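Home | Clubs | News | Calendar | Contact
Print this page | E-mail this page
Filed under: Student Projects, Robotics

7/8/19

Ruben Van Rooij has run the Pedum gripper project at Grendia for three years. Students build a hand-held gripper, then use it on everyday objects until something gives.

"We started with foam blocks, and everybody passed," he said. "Then I put a phone on the table and the grades got more interesting."

A phone is thin and smooth, so the work goes into the finger pads. Students log each grip by hand. This year's group logged 2,982, up from 1,564 the year before.

"The pads wear at the edges first – you get threads hanging off," Van Rooij said. "I tell them to write down the grip number when they see it and keep going."

The linkage gave less trouble. The arms are flat and black, with brass bushings at the joints. An early version without bushings got sloppy after 42 grips.

He wants the next group to try softer pads and to start in March. Asked whether beginners should apply, he said yes, if they can keep a notebook. 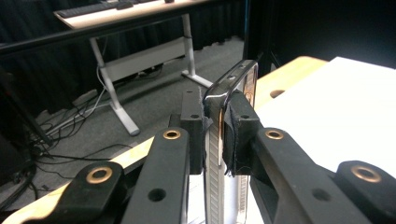
Quansah wrote in to ask whether the logs will be shared, as a club in Wukport is stuck on the same pad problem and would like to compare numbers.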